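Chapter 4
Clearing the Table

I used to think sorting trash was the easy part of any cleanup. Then I spent a lunch hour stuck over one paper cup (paper, sure, but what about the lining?) and decided it deserved a chapter! 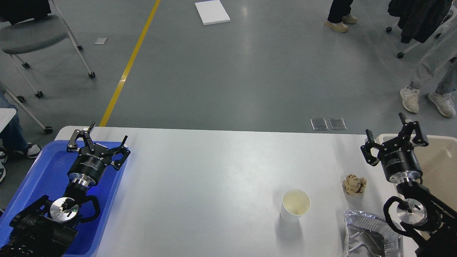

Aurelia Jitaru says to start with the foil, as it holds its shape and is easy to grab, and to leave cups for last. I go the other way, cups first, and we'll try both orders on the 64 items in Exercise 1. Grab a bin and a tray before you read on.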